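Home | Projects | Reports | Team | Links

Cable Transfer Between Two Boxes: What the Score Sheet Left Out
Student project report, Ircombe group

1. Where we started

The task sounds like a punishment. There are two cardboard boxes on a table. One has cable in it, the other has nothing in it, and a two-armed robot has to move the cable from the first to the second. A person does this in a few seconds while thinking about lunch. Our policy, which we named Nomon during a long evening in July, had 200 demonstrations to learn from and still found new ways to be puzzled.

Our original question was whether a policy trained on one cable arrangement would cope with others. By the second week we had a different question, which was how anyone decides that a cable has been moved. We had been writing "success" in a spreadsheet column without agreeing on what the word meant, and two of us turned out to be grading different tasks.

2. Setup

Both boxes are the fold-open shipping kind, lids left up and back. The lids were a decision we made without noticing. A lid standing behind the box is a nice big target for the camera and a nice big thing to hit with a wrist, and we got plenty of both.

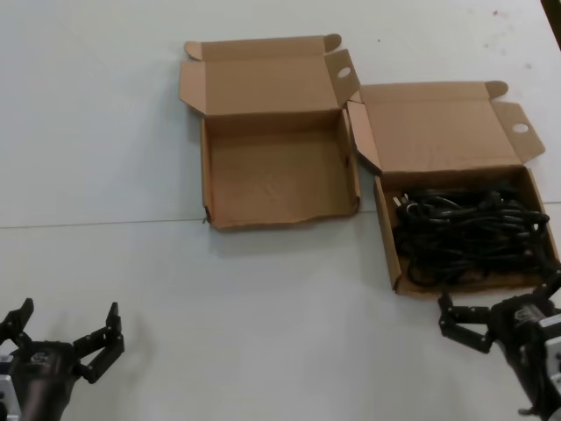
For the method we compared two ways of splitting the job. In the first, the policy gets one long episode from start to finish and is left to sort itself out. In the second, which we called Stornico, we cut each demonstration at the point where the gripper closes and train the two halves separately, with a simple switch between them. Stornico is less elegant. It also meant 100 extra lines of code, most of them about the switch.

3. Scoring

A trial ends in one of three states: all of the cable in the target box, some of it in the target box, or everyone looking at the floor. We gave full credit only to the first. The middle state caused the arguments. A loop hanging over a cardboard wall is in both boxes, legally speaking, and one of us defended this position for most of an afternoon.

The final rule, borrowed from a checklist we call the Hoxha sheet, is that nothing may touch the source box when the arms return to their start pose. It is strict and it lowered our numbers -- we kept it anyway.
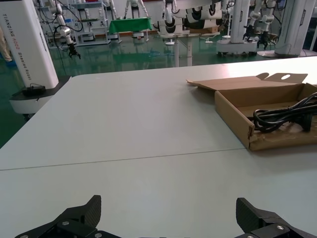 Page last changed: January 27, 2022

4. Results

We ran 123 trials over both methods, after throwing out 20 that were spoiled by us (wrong checkpoint loaded, box nudged by an elbow, and so on). Stornico did better on tangled piles and no better on neat coils. We had expected the reverse, and had already drafted a paragraph explaining why.

Our best guess now is that a tangle forgives a sloppy grasp. Close the fingers anywhere and some loop will come along. A neat coil wants to be picked up at a particular spot, and splitting the episode does nothing to help find that spot. The long-episode policy had its own specialty, hesitating over the source box as if it had left the stove on.

The wrist cameras mattered more than we planned for. With the head view alone, the policy often closed its fingers just above the cable and carried a handful of air across with great care. Adding the wrist views made this rarer, although it never went away.

5. What we would change

Fix the scoring rule before collecting anything. Record failed demonstrations too, instead of deleting them out of embarrassment. Try the boxes with their lids removed, and then swapped left for right, to find out how much of the result is about cable and how much is about cardboard. We also never tested thin and thick cables separately, so please don't quote us on cable in general.

The raw score sheets are on the Reports page, including the column from before the rule change, with its comments.

Back to top
Contact: use the form on the Team page | (c) Ircombe student projects

This site uses cookies to remember your settings. Accept | Decline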